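图集：一张桌子怎么才算收好了

首页 > 房间与物件 > 图集
文字：Corinne Oyelaran

先说立场：我不太信收纳法。信不过的理由攒了好几年，大部分跟塑料盒子有关。所以编辑部让我写Prinden桌面整理法的时候，我的第一反应是问稿费能不能按怀疑程度结算。没有得到答复。

Prinden的小册子一共33页，前头讲呼吸和光线，中间讲“物的归处”，真正教你动手的部分只有4页。我把那4页读了三遍，提炼一下意思：桌上所有东西先集中，然后一样一样拿起来，决定去留，再放回去。放回去的东西要有位置，位置要有边界，边界最好看得见。读到“边界最好看得见”的时候我翻了翻封底，果然印着分隔盒和托板的订购方式。

小册子里有张时间表，声称一张普通书桌20分钟可以整理完。我不知道“普通书桌”指谁家的。我自己的桌子光是把充电线解开就要去掉一半时间，解开之后还得想起来哪根是哪个的，想不起来的照规矩要放进“待定”。待定这个词在册子里出现得很勤。凡是作者没想好的东西，都进了待定。

纸是最麻烦的，这一点我跟Prinden倒没有分歧。杯子放哪里都还是杯子，看一眼就知道。纸要拿起来看，看了才知道是保修单还是去年的日历。册子的说法是：纸张必须单张处理，不许成沓拿，平放的纸要提起来，竖着看一遍，再决定。道理大概是成沓的纸容易蒙混过关。我试过成沓拿，确实蒙混过关了，效率很高，桌面很干净，两个月后为了找一张收据把整沓又倒出来一遍。

可是单张处理也有代价。薄纸贴在光滑桌面上，指甲短的人要抠半天。抠起来往往就带了折，角先翘，然后中间一道软褶。册子对此的建议是“从容地提起”。我很想知道写这句话的人提没提过纸。我的经验是先把边推出桌沿一点，或者拿硬卡片垫进去，跟从容不从容没有关系。还有一种情况更讨厌：纸压在板子底下，你要先动板子才能动纸，板子上又搁着别的，于是一张纸变成三件事。小册子把这算作一步。

再说板子。垫板、托盘、文件板，名字很多，形状都是扁扁的一块。Prinden把它叫“桌面的岛”，意思是正在用的东西都放在岛上，岛以外保持空白。听起来有理。实际用下来，岛会扩张，这是岛的本性。头一天板子上放一支笔，到了周末板子底下也开始塞东西，再往后板子本身就成了盖子，盖着一层你不愿意看的。我问过Larkdale几位长期用板子的人，答案差不多：好用，直到不好用的那天。

桌角的木格架我原本打算放过。斜隔板，几个开口，插信封、插尺子、插剪刀，老派东西，没什么好批评的。问题出在假花。不知从什么时候起，凡是桌面收纳的宣传页，架子边上一定有一簇假花，白的粉的，配几片绿叶。册子说它能“柔化边界”。我说它占地方，还积灰，而且它一旦进了格子，那个格子就再也不会放别的。你花钱买了几个格，其中一个住着花。Tsai的版本更进一步，把花直接算作收纳用品，列在剪刀后面。

公平起见，我也讲讲我同意的部分。

第一，白色桌面有用。浅色桌子上脏东西和多余的东西都藏不住，一根黑线横在那里就是一根黑线横在那里。我家的深色桌子替我掩护了很多年，换成浅色之后三天就露馅。不过露馅和整理好是两回事，册子有意把它们写得很像。

第二，圆角有用。圆角桌不容易撞腿，绕着桌子走的时候能少骂两句。这跟整理没有关系，册子里也没提，是我自己加的。

第三，一次只看一样东西，对容易分心的人可能有帮助。可能。我容易分心，试了之后变成对着一样东西分心。

不同意的部分就长了。整套方法里最让我起疑的是它只谈桌面，桌面以下和桌子周围一概不问。“桌上所有不属于桌面的物品，请移至他处。”他处是哪里？册子没说。照我的观察，他处就是地板，或者墙根，或者窗边那摞纸箱的最上面。你把桌子收得白白净净，拍一张俯视的照片，发出去，收获几个赞；镜头稍微抬起来一点，箱子、桶、塑料袋都在那儿呢。我翻遍Prinden的示范图，没有一张拍到了地面。Drilus的也没有。做这一行的人好像都住在没有地面的房子里。

纸箱值得单独说一段。我认识的每一个人家里都有一摞空纸箱，理由都是“万一要退货”或者“万一要搬家”。大纸板更难办，折不动，塞不进柜子，只能靠墙立着，立久了大家就当它是墙的一部分。整理法通常劝你扔掉，我不劝，我自己也留着。但要是一个方法宣称能解决房间的问题，却从来没碰过一块靠墙的纸板，我就想问它到底解决了哪个房间。

透明收纳箱也一样。卖的时候说一眼能看见里面装了什么，用的时候你会发现，半透明的意思是隐隐约约看见一团，颜色还在，形状没了。于是要贴标签，于是要买标签机，于是标签机需要一个位置。册子第二部分正好有一节讲标签机的位置。

有读者来信说我对7条规则太苛刻，让我至少把规则抄全。抄是不可能抄全的，人家靠这个卖册子。我只说自己会留下哪几条：单张处理纸，留，但别管什么从容；板子可以用，底下不许放东西；格子架放在手够得着的一边。剩下的几条讲心情，讲晨光，讲如何与旧物告别，各位自便。我跟旧物告别一向很快，跟新买的盒子告别比较慢，因为贵。

还有人问，整理时桌上能不能留装饰。我的看法是可以留，别给它起名叫收纳就行。一盆活的小植物搁在窗边，我没有意见，它至少会因为你忘了浇水而提醒你。假花不会提醒你任何事。

最后交代一下看图的方法。看一张收纳照片，先别看中间。先看左右两边，再看后面，最后看地上。中间是给你看的，别处才是房间本来的样子。照这个顺序看上一星期，你对大多数“整理前后对比”的敬意会下降不少。

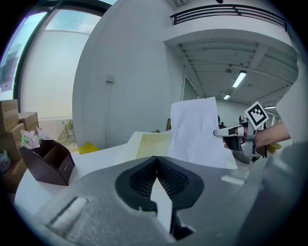 白纸立着，上角有点皱。深棕色的木格架还在左手边，粉白两色的假花照例占着位置，纸箱就摞在它旁边。
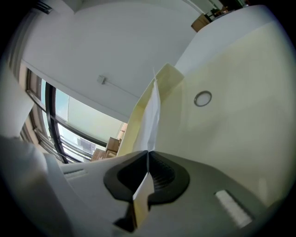

纸一竖起来，软褶全看见了，尖上还带着折。“从容地提起”，我保留意见。

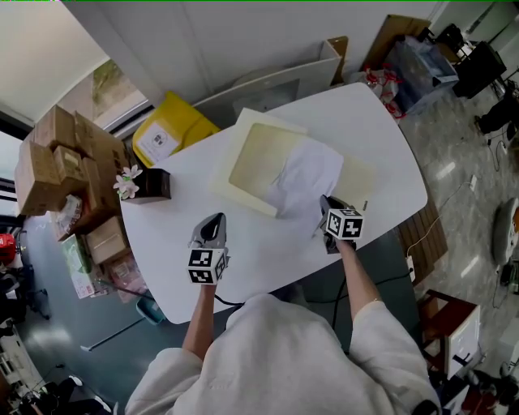 白色圆角桌，米色的板，一角白色假花。桌子周围：窗边一摞纸箱，桌下一只青绿色的桶，地上斜躺着一根白色长杆，大块的棕色纸板靠墙立着。

Evaristo Xolalpa留言：你说板子底下不许放东西，我试了，做不到。我家的板子底下永远压着几张等着签字的单子，压着才不会被风吹跑，拿走板子反而丢得更快。我后来把规则改成底下只许放要签字的，别的一律不行，撑到现在还没破功。至于20分钟，我这边单是擦桌子就用掉一大截，册子大概默认桌子已经擦过了。假花那段我同意，可我家那簇是丈母娘送的，你给个办法吧。

办法没有。放到客厅去，客厅不归Prinden管。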